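Sink Cell FAQ: setup, upkeep, fixing stuff

For anyone running the dish-loading cell at the Plokville shop, or its simulated twin. Read before you message the channel please.

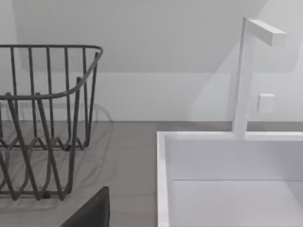
Most questions come in on changeover days, so those are first. Rest is in no real order.

Where do I start after a cold boot?

Controller first, then arm, then wrist camera. Wait for the arm to finish its self check before you open Itura. If you open Itura early it grabs the old joint offsets and you'll spend the morning wondering why everything lands short. Close it, reopen, fine.

Do I have to home the gripper every time?

Yes. Every time. Fingers open, fingers closed, open again. Takes no time.

How do I know the wrist camera is lined up?

Use the rack view. Park pose 3. You want the near end of the dish rack on the left, the sink on the right, faucet upright behind it, and one fingertip poking in at the bottom left corner. If the fingertip is gone the mount has slipped or somebody loaded the wrong pose file. Check the pose file before you touch a screw.

Same check in the sim?

Same check. The sim camera doesn't slip but the pose file can still be wrong. Do it there first, it's cheaper.

Why is the rack empty in the check pose?

Because you want to see wires, nothing else. Plates hide the lower rail, and the lower rail is what the alignment script looks for. Take everything out, run the script, put it all back.

The alignment script says "rail not found." Now what?

In order:
Is the rack in its spot? Push it back against the stops.
Is the light on? The overhead, not the room lights.
Is the lens clean? Soft cloth, no spray.
Still nothing, rerun with exposure at 8. Default is too dark for a gray rack on a gray counter.
If it fails after that, log it and stop. Don't keep bumping the exposure, you'll blow out the sink and then the basin edge gets lost too.

It keeps finding the shadow and not the rack.

Known problem. The rack throws a soft shadow on the counter and up the bottom of the wall, and the curves look a lot like the real wires to the edge finder. Turn on the depth filter in Itura, under Scene. In the sim you can also switch shadows off for one pass to confirm thats the cause. Turn them back on after. Training runs with shadows off are no use to us.

What's the little block next to the faucet in the sim model?

We treat it as the handle. In the sim it looks like it sits a bit off the column, with a gap. Mesh came over that way from Hjaltested and it's on the fix list. Collision box is right, so plan around it as normal. Don't drag the mesh over by hand, the next sync wipes it.

How close can the fingers get to the rack?

Approach from above and stay clear of the curved corner of the top rim. Most of our bumps happen there. The path planner treats the rim as straight unless the Urnomeck collision pack is loaded, so load it. Look for the green tag in the status bar.

Finger pads, how often?

Swap at 546 cycles. Counter is on the tool page. Sooner if they look shiny or there's a nick on the tip. Change both, never one. Reset the counter after, people forget and then the next shift swaps brand new pads.

What torque on the pad screws?

Snug with the short driver from the drawer. No power tools. The threads are soft and a stripped finger is a whole new finger.

The wrist is rotated wrong after a pad swap.

You probably put the tool plate on a quarter turn off. It fits four ways, sadly. Pin goes toward the cable. If the tool frame reads 90 when it should read zero, thats it. Take it off, turn it, run homing again.

Gripper closes on nothing and reports a grasp.

Dirty pads or a stale force zero. Wipe the pads, open the fingers in free air, hit Zero Force. Don't zero while the fingers are resting on the rack or the sink edge. Happens more than you'd think.

Arm faulted over the sink. Can I just push it out?

Not with the drives live. Hit stop, release the brake from the pendant, one hand under the forearm, lift straight up, then back toward the counter. Mind the spout, it reaches out over the basin and it's the first thing the elbow will find. Clear the fault only once you're out.

Do I need to recalibrate after a fault?

If it touched anything, yes. If it just timed out, run the rack view check and carry on.

Where do logs go?

Cell folder on the shared drive, under April for the current batch. Put the pose number and the pad count in the note. Screenshots of the status bar help a lot, "its broken" does not.

Can I edit this page?

Yes please. Put new questions at the bottom, someone will move them.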